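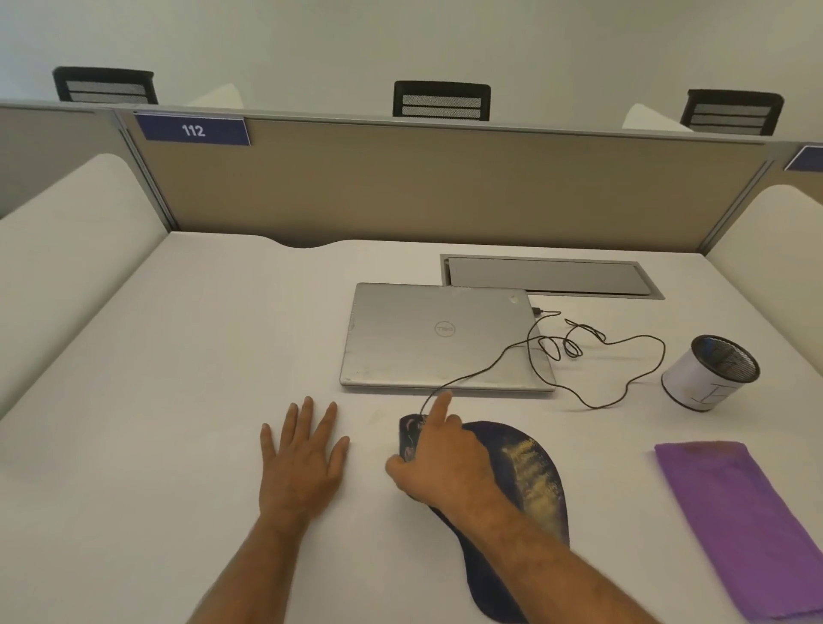 Desk cleaning by robot

Desk cleaning by robot is the use of a general-purpose machine, most often one or two arms on a fixed or wheeled base, to dust and tidy office desks and the items kept on them. As of June 2019 it was done in laboratories and a few trial offices, and no product on sale could carry out the whole job without help.

Background

Floor cleaning was handed to machines early, as a floor is flat and mostly open. A desk is smaller but harder. Its contents differ from one person to the next, and many of them have to be lifted, held still or moved before the surface can be reached. Early work by Triin Šimkus at the Nikisitz laboratory dealt only with bare tabletops. Later projects took up the small equipment on a desk, such as the mouse and its pad.

The task 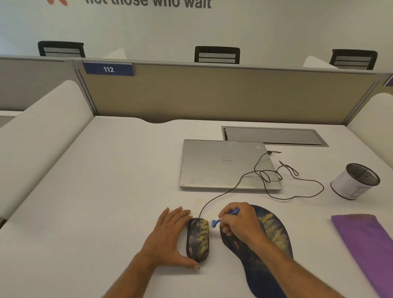

Cleaning a mouse takes two hands. One steadies the body while the other works a small tool along it, and the pressure has to change with the shape of the shell. People do this without much thought. For a robot arm, both the grip and the tool contact must be controlled at the same time - a problem that remains open for thin or curved objects.

Cables add to the difficulty. A loose cord changes shape whenever something attached to it is moved, and camera systems often lose track of where one loop ends and the next begins.

Soft items such as gel pads give way under the tool. A person presses the pad flat with one hand and rubs with the other, going back over the places that still look dusty.
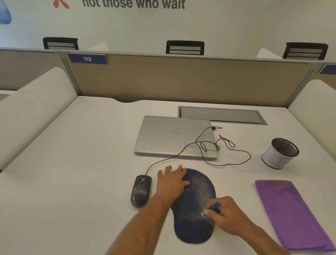
Trials

The Ternen trial, run by Intan Wattimena and Hammad Ghauri, recorded 1085 attempts at wiping a mouse pad. The arm was allowed up to 11 minutes for each. It did well on flat pads and poorly on those with a wrist rest. A second trial at Flestau used 2 arms and a softer tool, but a person still had to set out the items beforehand.

Sadia Arain has argued that judging when a surface is clean enough is a harder problem than the wiping itself.

See also

Cable handling
Service robot
Two-arm manipulation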